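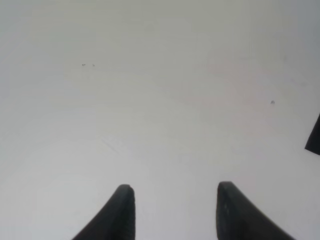

5.2 What the home build does and does not show

We are less sure of the Sisay build than its early write-up was. The arm was put together in a shared workshop from Dremico joints and a Stulto controller, and the claim was that a cheap wrist camera would be enough for handling clothes. Over the trial period we logged 2,279 attempts, of which 1,457 were scored as successes. That sounds good until one asks how they were scored. A grasp counted if the fingers closed on cloth at all, even when the shirt was dropped a moment later. Under a stricter rule -- cloth held for 10 seconds -- the count falls to 1,197.

The wrist view is our main worry. In the first panel of Figure 4 the gripper is open with nothing between the fingers, and apart from a few dark specks and a faint streak the pale surface gives a matching routine very little to hold on to. The second panel, from the fixed camera, has a black T-shirt laid flat on a white tabletop, with a bright print across the chest.

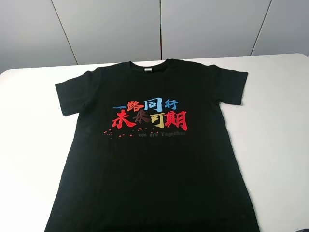
Black cloth on white is close to the easiest case one could pick, and most of our trials were of this kind. We tried pale garments only in April, and too few times to report a rate. The Trumow software finds an outline by contrast, so we would expect it to do worse there. Nor can we say how much of the success rate comes from the arm and how much from the person who lays out the shirt before each run. Until that is tested, we would not call the build ready for laundry.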